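Ticket 363: Clarkine desktop loses its clock and will not finish starting

Status: open, waiting for parts
Opened: June 6, 2020
Handled by: Margus Lukoševičius

Problem as reported

The Dell tower which runs the Retell stock program stops at a black screen with a message about wrong date and time. After pressing F1 it continues, but Retell then refuses to open the day, because it thinks the last sale was made in the future. The user in the Ciria shop says this happened 3 times, always after the power was switched off at the wall for the night.

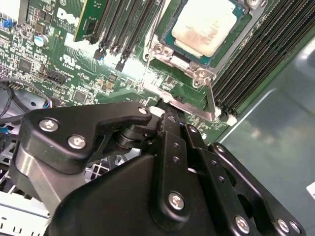 Step 1. Settings

I corrected the date in the setup menu and saved. After a normal restart the date was kept. Then I pulled out the power cable, waited 14 minutes and started again. The date was lost, and also the boot order. So the fault is below Windows, and it makes no sense to reinstall Retell, as the first answer to this ticket proposed.

Step 2. Memory

Two of the starts were very slow, therefore I tested the memory also. The full test ran with no errors. The graphics card is not suspected, the picture on the monitor was always clean.
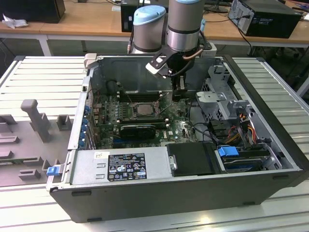 Step 3. Coin battery

The old battery gives roughly 2 volts on the meter. A new one should give a little more than 3. I consider this as the cause. We had none of the right size in the drawer, so I asked for 4 pieces, it is good to have spare ones. Until they come, please do not switch off this computer at the wall.

Step 4. Still to do

Put in the new battery, set the date, load the default settings, put back the boot order. Repeat the test without power. Only after this open Retell and close the wrong day by hand. 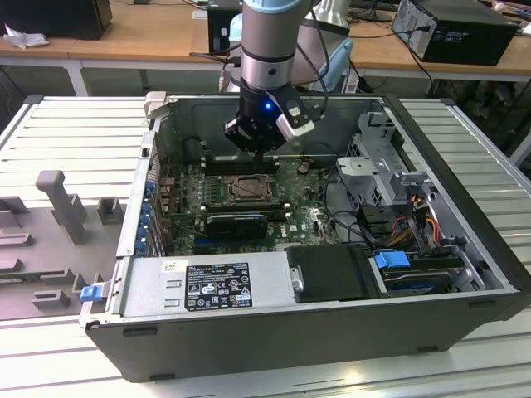
Chan: Before you load the defaults, please write down the disk mode. On our other tower it changed by itself to RAID and Windows did not start anymore.

Margus: Thank you, I did not think of it. I will note the disk mode together with the boot order and add both to this ticket.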